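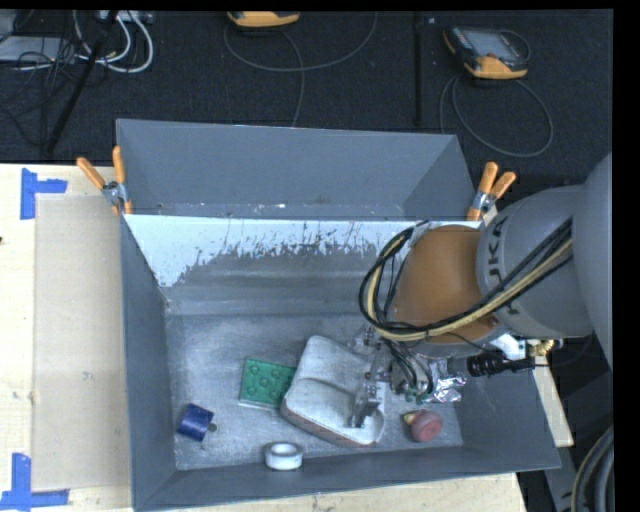

28/04/2023. Spike plate wear, Latholm cross country shoes. Maxence Leblanc back with the second pair this morning, 126 km on them, mostly grass with a bit of road to get to the start. Heel rubber fine. Forefoot lugs gone soft at the outside edge, same place as pair one. He runs well over on that foot so not suprised. Scuffing on the plate is dull grey and smeared, a lot like the floor of the big grey bin, no clean cuts. So grit wear I think, and not the studs catching.

- Gristance compound: holding up, bit slick on wet roots acording to ML
- Wellolex: lost 2 pins, threads full of mud. Clean before refit!!
- weigh both again once dry

ML wants 30 min on the hill loop in the Wellolex pair before we change anything. Fine by me. Laces too long, he double knots and they still come undone.

Ratanaporn insoles still not here, chase. Need them well before the July camp or the juniors go out in last years.

Torque driver is in the wrong drawer again, put it back pls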